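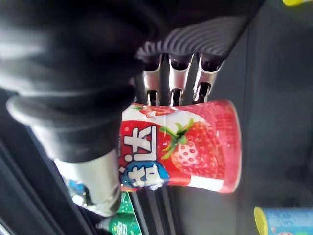 Three-finger hand holding a strawberry cup on its side, wrist camera view

Is the Bitero picking kit worth it for a small snack shop?

Posted by Leandro Godoy

I run a small mail order snack business, mostly imported candy, noodles and drinks in mixed boxes. We pack up to 126 boxes on a busy day in July and a lot less the rest of the year. A reseller called Josix has offered us the Bitero kit on a monthly plan at $695, which covers the arm, the three-finger hand, the wrist camera and the software. Setup is extra and they are vague about how much.

The salesman's line is that it "handles any retail package." I've heard that kind of thing before from people selling tape machines. My items are all over the place – cups, bottles, little tubs with lids, bags. The picture is one I have from the wrist camera. It's holding the cup, fine. What I can't tell from a picture is how often it drops one, or what the cup looks like when it comes out of the box at my customer's house.

Has anyone used this for longer than a trial? I don't need to hear that automation is the future. I need to know if it can pick mixed items without somebody standing next to it all day.

Imani Swai

We had one for four months, through a different reseller. Short version: bottles good, rigid tubs good, paper and thin plastic cups so-so, bags bad.

Look at where the fingers sit on your cup. All three are pressing on the one long edge you can see, and those are metal tips. On a stiff container I wouldn't care. On a thin cup, the force setting matters more than anything else in the software, and the factory setting was too high for us. We had dents. You can turn it down, but then you get slips on glossy wrappers, so you end up keeping a separate setting for each item. The sales sheet says the hand "learns" this. Ours didn't learn much. I typed the numbers in myself.

Speed: they told us 122 picks an hour. That was with one kind of bottle, all facing the same way. With a mixed bin we got 34 on a bad morning, and that was with me nudging things that had rolled into the corner. I can pick faster than that while on the phone.

Two things to ask Josix before you sign anything:

Who pays for items it crushes during setup? We paid.

Can you cancel if it doesn't meet a pick rate on your own stock? Get the rate written into the contract, with a list of the items. "Typical retail goods" means whatever they want it to mean.

To be fair to it, the arm never broke down and the wrist camera is handy for working out why a pick went wrong. I still wouldn't rent it again at that price.

Tamer Nseir

get suction instead. way cheaper

Minoru Ueda

Suction is all right on a flat lid, less so on a curved side, and it depends on the wrapper. I would not call it a fix for a mixed box.

I looked at the Bitero and the Ginska hand last year and bought neither, so take this for what it's worth. The Ginska rep was at least willing to test our own goods while we watched. I brought a crate of the awkward stuff and it failed on close to half. Bitero only wanted to send me a video, and every video I got began with the item already in the hand. I asked for the part before that, where it finds the thing in a pile and gets hold of it. Never got it.

If Josix won't bring the kit to your shop and run your boxes for a full afternoon, I'd leave it there. Pack the test bin the way your staff really leaves it, with things lying on their sides and leaning on each other. And ask for the setup cost in writing first. Mine came back higher than three months of rent.

Leandro Godoy

Thanks, Imani and Minoru. I've asked Josix for an afternoon test with my own stock and a written price for setup. They said they would "circle back." Will post if they do.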